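Subject: Re: [home-automation-talk] Are they any good at chores yet?

On the list last night, the original poster wrote:

> I run a small phone repair and resale counter and I spend a silly part of
> my day setting phones on stands, taking them off again, wiping the shelf
> and putting them back. My sister-in-law says I should wait a year and buy
> a robot. I see the Gridance videos and I think she may be right, then I
> see my own vacuum stuck under the radiator and I think she is dreaming.
> Is anyone on here close enough to this stuff to say whether a machine can
> do a plain boring job like that yet? I don't need it to fold laundry. I
> just want the phones put back.

Hello, and thank you for asking it that way, with a real job attached. Most of the "can they do chores" threads we get here drift off into butlers by the third reply, and I am as guilty as anyone.

I do get to be around this stuff. I help out with a project called Durnness, where we've been at exactly your kind of job for a good while now, phones on and off stands, plus a few kitchen odds and ends so the arms don't get too comfortable with one shape. So here is my long answer (my coffee is fresh, you have been warned).

Picking up a phone that is already standing is the part I'd call nearly there. On our last long run we logged 200 tries at lifting a phone off its stand, and 174 of them went fine. I was so pleased I called my mother!
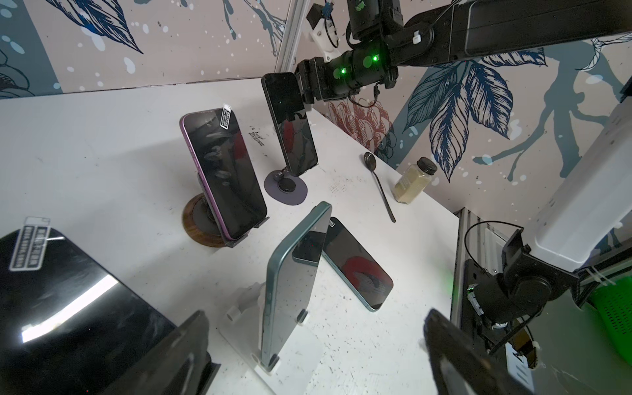 Putting it back is a different animal. A stand with a lip wants the bottom edge set down just so, and a magnetic one will grab the phone a little early and a little crooked. You and I feel that in our fingertips and fix it without thinking. The arms we use mostly have to see it, and a phone with the screen off is a dark mirror, so what they see is partly the ceiling lights. Of everything we've tried, a phone lying flat on the table is still my least favorite, as there is so little edge to get hold of. Our best streak there was 9 in a row and I would not bet your stock on a tenth.

Wiping the shelf I'd put somewhere in between. A bare surface, sure. A surface with things on it means moving the things first, and then you are back to the paragraph above.

As for buying something, I looked into the Plerix arm for a friend's shop and what put me off was the setup more than the price. Every time she changed her display she would have needed to show it the new layout all over again, and she changes her display whenever it rains. The folks at Barredo were kind on the phone and told me much the same about theirs.

So if it were my counter, I'd spend a little on stands that all match, keep doing it by hand, and ask again next September. If you do want to tinker, start with one kind of stand and one model of phone, and please use dead ones from the parts drawer.

How many different stands do you have out, by the way? And are they the lip kind or magnets? I'm curious, and it would change my answer a bit.

Warmly, and sorry for the length,
a longtime list member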